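About The Ollow

The Ollow is the student magazine of Eskola College. We cover life on campus: classes, housing, food, clubs, sports, town news that affects students, and the odd habits that get passed down from one class to the next. We publish online through the school year and in print 2 times each semester.

The magazine is written, edited and laid out by students. We get our office, our printing money and our web hosting from the college, but the college does not read stories before they run. Our adviser, Bahman Kiani, teaches in the writing program and is there when we ask for help. He does not assign or approve articles.

How we started

The Ollow began as a single folded sheet left on the radiators in Ferkona Hall. It listed bus times, open-mic nights and which laundry machines were broken. The people who made it lived on the same floor and wanted to stop answering the same questions. The name comes from the creek behind the hall, which most students cross on the way to the library.

Within a few years the sheet had a letters column, then reviews, then a long argument about parking that ran for a full semester. It moved out of the dorm and into the basement of the student center. We are still there, in Room 448. The numbering in that building does not follow the floors, so take the stairs down.

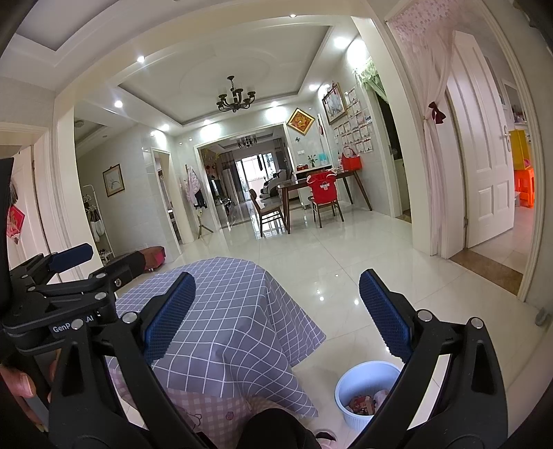 The print edition is now 20 pages, and we print 800 copies of each issue. You can pick one up at the library, the gym entrance, Ferkona Hall and the Sitham Street coffee cart. Copies are free. If the rack is empty, the office keeps a stack by the door.

What we cover

News covers student government, housing, tuition and anything the trustees announce. Campus Life covers clubs, dining, traditions and first-year advice. Arts covers shows, readings and student films. Sports covers varsity and club teams, and we try to get to at least one home meet or game for each team. Opinion is open to any student, staff member or graduate.

Our most read series is still "Why Do We Do This?", in which a writer picks one Eskola tradition and tries to find out where it came from. Past pieces have looked at the shoe tree, the May lantern walk, the rule about not stepping on the chapel seal, and the Sitham Run, when first-years jog to the end of Sitham Street and back in whatever they wore to class. Some of these have clear records in the archive. Others have three or four origin stories that do not agree, and in those cases we print all of them.
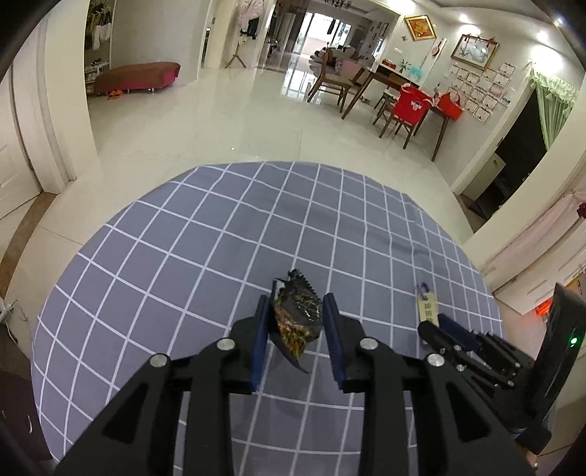
A snack packet and a tablecloth with a white grid pattern.

Who we are

The staff changes every year. The editor in chief and section editors are chosen in May by a vote of everyone who has had at least two pieces or photos published that year. Writers, photographers, copy editors and designers can join at any point. You do not need experience and you do not need to be an English major. Last year's sports editor studied chemistry.

New writers are paired with a section editor for their first story. We ask that you come to one pitch meeting before you take an assignment. Meetings are held in the office at 7 p.m. every week that classes are in session, except during exams.

Corrections and letters

If we got something wrong, tell us. We fix errors online with a note at the bottom of the story, and in print on page two of the next issue. Letters should be signed and should include your class year or your job at the college. We may shorten them, and we will show you the shortened version first.

Graduates can ask for back issues by mail. We have most of them, apart from the earliest sheets. If you have any of those from Ferkona Hall, we would like to borrow them and make copies.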